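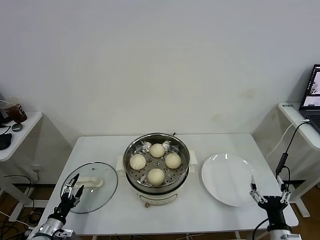

My sister says a sourdough starter is more trouble than a houseplant and gives you less to look at. She told me this on the phone after I turned down a weekend at the lake because I was in the middle of a feeding schedule. I have kept one going since February and I think she is half right.

I started it with whole wheat flour from Farina, the shop on the corner past the post office, and tap water. The first week it smelled like nail polish remover. The second week it did nothing. I kept throwing half of it away and feeding the rest, as the instructions on the bag said to, and one morning it had pushed the lid off the jar.

The schedule is simpler than people make it sound. Mine lives in the refrigerator. I take it out the night before I want to bake, feed it equal weights of flour and water, and leave it on top of the water heater closet, the warmest spot in the apartment. By 7 in the morning it is usually ready. If a spoonful floats in a glass of water I go ahead. If it sinks I have coffee and check again.

My loaf is 514 grams of bread flour, which looks like a fussy number. It came from using up the end of a sack the first time the bread turned out well, and I have not wanted to change it. Water is 360 grams and salt is 10. I mix everything but the salt, wait half an hour, then work the salt in with wet hands. After that I fold the dough four times over the afternoon and put it in the refrigerator overnight.

I bought two new things for this. One is a Flellex scraper, which is good. The other is an Ulliler proofing basket, which sheds bits of itself into the dough unless you flour it heavily. I would get a different one if I were buying again, or use a bowl and a dish towel.

The discard is the part I had not planned for. Pancakes take 200 grams of it and are fine. Crackers are better – roll them thinner than you think, salt the top, and watch the oven for the last few minutes. I tried putting it in a yeasted bun dough and could not taste any difference, so I stopped.

I did go to the lake in the end, the weekend after. The starter sat in the refrigerator and came back after two feedings. We stopped at the mill in Goldale on the way home and I bought rye, and I have been mixing in a little of that. It rises faster and it smells more like apples.

Next I want to try a pan loaf for sandwiches. The round ones leave you with a lot of very small slices.

Filed under: Bread, Kitchen notes

Search this blog
Type and hit enter

3 comments

marshgrass
Does the float test work for you with the rye mixed in? Mine sinks every time now but the bread comes out okay.

pamcakes
I do the crackers with sesame seeds. Parchment on both sides when you roll and they come right off.

northporch
Mine was in the back of the fridge for two months with gray liquid on top. Poured it off, fed it for three days, and it was back to normal. Your sister can have her houseplants.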